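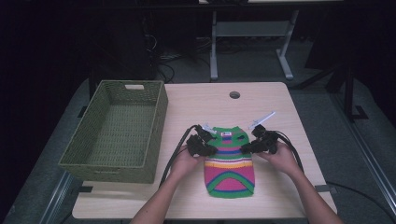 ### 4.2 Dobrar peças pequenas: o cesto, a mesa e o problema da malha

A literatura sobre arrumação doméstica trata a roupa como se ela viesse toda em tamanho adulto. As camisas têm gola, as calças têm vinco e os lençóis têm, pelo menos, quatro cantos, ainda que os ajustáveis os escondam. A malha de pequeno formato – casaquinhos de bebé, coletes de cão, camisolas de boneca – aparece, quando aparece, numa nota de rodapé. Nesta secção damos-lhe o corpo do texto, embora ninguém nos tenha pedido tal coisa.

O material de base são os registos de dobragem recolhidos no estudo Flammont, num total de 434 episódios, dos quais retivemos para análise apenas os que envolviam peças tricotadas. Um episódio começa quando a peça é pousada na mesa e termina quando é depositada num recipiente ou abandonada. A categoria «abandonada» foi acrescentada em setembro, depois de se verificar que a grelha inicial presumia nos participantes uma perseverança que estes não tinham.

**Figura 3.** Peça tricotada às riscas horizontais, estendida sobre mesa de madeira clara, com cesto entrançado verde-azeitona à esquerda. Cesto vazio.

#### 4.2.1 Estender

Estender uma peça grande é um gesto; estender uma peça pequena é uma negociação. A malha guarda memória da dobra anterior, enrola nas margens e encolhe-se assim que a mão se afasta. Nas instruções dadas aos participantes pedia-se que a peça ficasse «plana e simétrica», formulação que nos parecera inequívoca até a aplicarmos a um objeto com o topo estreito e a parte de baixo larga e arredondada. O eixo vertical é fácil de achar. Já a linha horizontal a meio depende do que se entenda por meio: metade do comprimento, metade da área ou o ponto em que a peça deixa de parecer uma camisola e passa a parecer um sino.

As riscas ajudam. Numa peça lisa, um desvio de alinhamento passa despercebido até ao fim; numa peça em que o verde do topo dá lugar a rosa, azul, amarelo, laranja e roxo, qualquer torção se denuncia na hora. Vários participantes usaram as riscas como régua, alinhando a dobra pela fronteira entre duas cores. O procedimento funciona muito bem na parte superior e deixa de funcionar no painel rosa-vivo de baixo, atravessado por uma risca verde em arco. Um arco não serve de guia para uma dobra direita, o que não impediu que se tentasse.

A etiqueta merece um parágrafo. Branca, pequena, colocada junto ao centro do topo, é o único elemento da peça que indica a orientação sem margem para discussão, e foi por isso adotada como ponto de referência na codificação. Quando a etiqueta ficava visível após a primeira dobra, registámos «frente por dentro»; quando desaparecia, «frente por fora». Dois codificadores inverteram a convenção durante uma semana inteira. Os dados correspondentes foram corrigidos e a semana não volta a ser mencionada.

#### 4.2.2 Dobrar

Distinguimos 3 estratégias. Na primeira, a que chamamos *livro*, a peça fecha-se pelo eixo vertical e depois ao meio. Na segunda, *carta*, dobram-se os lados para dentro e o conjunto é fechado de baixo para cima. A terceira, *rolo*, dispensa explicação e, na opinião de um dos revisores, também dispensaria publicação.

A estratégia *livro* domina nas peças tricotadas pequenas, ao contrário do que se observa nas camisas. A explicação que propomos é pouco elegante: não há lados que cheguem para dobrar. Uma aba lateral com a largura de poucos dedos abre-se sozinha e obriga a segurar com uma mão aquilo que a outra acabou de fazer. A *carta* produz um pacote mais compacto, mas o número mediano de correções por episódio sobe para 7, valor que nos parece excessivo para uma peça que, aberta, já ocupa muito pouco espaço.

Os cantos superiores são o ponto de partida quase universal. A malha, porém, cede quando se puxa por eles, e um puxão enérgico alarga o decote sem mover o resto. Os participantes mais experientes levantavam primeiro e só depois deslocavam; os restantes arrastavam, e a peça chegava ao destino com uma forma nova.

#### 4.2.3 Guardar

O cesto entrou no protocolo como mero recipiente e acabou por se revelar uma variável. Sendo grande e retangular, de paredes ligeiramente abertas, recebe sem dificuldade qualquer peça do conjunto. O inconveniente é precisamente esse. Uma camisola minúscula, bem dobrada e largada num cesto vazio desse tamanho, não encontra em que se apoiar e tende a desfazer-se. Com cerca de 10 peças no fundo, o problema desaparece: seguram-se umas às outras, como os passageiros de um autocarro cheio.

A colocação também conta. O cesto foi pousado à esquerda, a ultrapassar um pouco a borda do tampo, para libertar área de trabalho. A solução é corrente em casas com mesas pequenas e desagradou de imediato a quem redigiu o protocolo de segurança. Mantivemo-la. Deslocar o cesto para o chão acrescentaria a cada episódio uma flexão do tronco que nada tem que ver com dobrar roupa, e o estudo já pedia bastante aos joelhos na secção dos lençóis.

Fica por tratar a questão da arrumação na vertical, que exige divisórias e uma convicção que a nossa amostra não revelou. Os resultados para meias, gorros e outras peças sem frente nem verso definidos são apresentados em 4.3.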